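What a practice kitchen is worth

Lumenta sells practice kitchens for robots. They are rendered in software, and a customer pays by the month to run a robot arm inside them before the same program is tried on a real counter. The company calls the product Skultel. I have used it through one contract term with Hustuvia, a catering firm that wants an arm to load trays at its Rillthorpe site, and I think it is a good product sold with the wrong promise.

The promise is on the first page of the sales material. It says a tray-loading program that passes in Skultel is ready for the floor. I don't think any simulator can say that, and this one would be easier to recommend if it stopped trying.

The strong points first. Setup took us a morning. The kit comes with 31 kitchen layouts and 173 food and tableware items, and you can put any item on any surface. Lighting, counter material and floor can be changed between runs. The task itself is written in a short text file, and someone who has never programmed can read it and see what the robot is supposed to do. When a run fails, the software keeps it, and you can start again from a point just before the failure. That feature alone saved us a great deal of time in August, when we were trying to fix how the arm let go of soft items.

The wrist view is also useful. A lot of tools in this price range give you a nice overhead camera and little else, and then the program you train depends on a view that no working kitchen can offer. Skultel gives you what the gripper would see, with its own fingers taking up part of the picture.

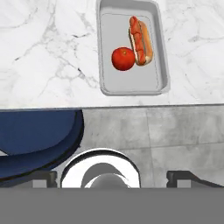
A reader of my earlier notes on the product, writing as an operations manager, objected that none of this matters to a buyer: what she needs is a figure for how many trays an hour she will get, and if the simulator can't supply one she would sooner rent an arm for a month and find out. She added that her staff can load a tray in seconds and do not need 173 items to practice on.

I take the point about the figure. It is the fair question, and Lumenta answers it badly. The dashboard shows a trays-per-hour number in large type at the top of every report. It is worked out from runs in which the food is always the right weight, the tray never slides unless you tell it to, and the bun never tears. Our best program completed 261 simulated trays without a drop. On the real counter at Rillthorpe it got through 30 before we stopped it to adjust the grip, and most of the trouble came from bread. A rendered bun holds its shape under the fingers. A real one gives, and then it sticks a little.

Where I disagree is on renting the arm first. A month with a rented arm and no preparation is mostly spent on mistakes that cost nothing in software. We had the reach wrong. We had the order of items wrong, so that the second item was always being placed over the first with no room for the fingers to open. We found both in Skultel before a machine was delivered. If we had found them on site, with kitchen staff waiting to get their counter back, I doubt the trial would have been allowed to finish.

So the comparison should be between arriving prepared and arriving unprepared, and on those terms the subscription pays for itself fairly quickly. It does less for a kitchen that serves one dish in one kind of tray, and the reader may well run a kitchen like that. Hustuvia does not. Its menu changes every few weeks, and each change means teaching the arm something new.

I would ask Lumenta for three changes. Move the trays-per-hour number off the front of the report, or print beside it the conditions it depends on. Add softness as a setting for food items — even a crude one with a few steps would have warned us about the bread. And sell the product in a shorter term. The current minimum is a year, and most of the value for us came in the first months, while the basic motions were being worked out.

Hustuvia has renewed, after some argument over the price. The arm at Rillthorpe now loads the cold trays, and the hot food is still done by hand. We are going back to the simulator with the autumn menu, which has more bread in it.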